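Ticket: Sim episodes drop out of the Lodero export
Opened by: Aurora Vilela
Queue: Mavia data collection
Priority: normal (was high until Wednesday)
Status: waiting on Iston

What's going wrong

I've been collecting pick-and-place demos in the Mavia sim for the tray-sorting policy, and the episode count after export doesn't match what I recorded. I drove 1195 episodes. The export gave me 40 fewer. No error, no warning, just a cheerful green "complete" and a smaller folder than I was hoping for.

I only noticed when I went looking for one particular demo (a lovely clean approach, I was quite proud of it) and it wasn't there.

What I tried first

Re-ran the export. Same number missing, same episode IDs. So at least it's consistent, eh.

Cleared the Lodero cache and ran it again overnight. No change, and I lost my colour-coded tags in the process, so please don't suggest that one to anybody else.

Then I checked disk quota, as Vieira's wiki page says to. Plenty of room.

Looking at the missing ones

Next I opened the raw recordings one by one with a cup of tea, and a pattern showed up pretty quickly. Every missing episode has a long pause in it where I parked the gripper over the tray while I made up my mind about the next move. I do this a lot! The far end of the tray is fiddly from my side of the desk and I like to line up before I commit.

I stopped the replay on one of those pauses, with the gripper over the top end of the blue tray and the little black cylinders still lying on the mat beside it. 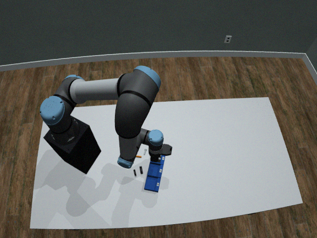

Cause (I think)

There's an idle filter in the export config, and it's set to 100 steps. If the joints don't move for longer than that, the whole episode gets binned as "operator away". I wasn't away, I was thinking. The filter came in with the March update and it's switched on by default, and as far as I can tell it doesn't write anything to the log when it fires.

I turned it off in my local config and exported again, and all 1195 came through. Spot-checked a handful of the recovered ones and the joint states and gripper commands line up with the raw files.

What I'd like

2 things, please:

1. Have the filter trim the idle stretch and keep the rest of the episode. The pauses probably aren't much use for training anyway, but the approach before and the motion after are perfectly good demos. I'd especially hate to lose these, as they're nearly all from the far end of the tray and we're already thin on examples there.

2. Print a line in the export log for each episode it skips, with the ID and the reason.

Workaround for anyone else hitting this

Set the idle filter to off in your own export config, save, and restart the exporter – it doesn't pick up the change while it's running. I forgot that part and spent a good chunk of the afternoon thinking my fix hadn't worked.

I've left the filter on in the shared config for now, so the other operators' exports behave the same as before. Iston, could you have a look when you're back at your desk? The list of episode IDs is attached.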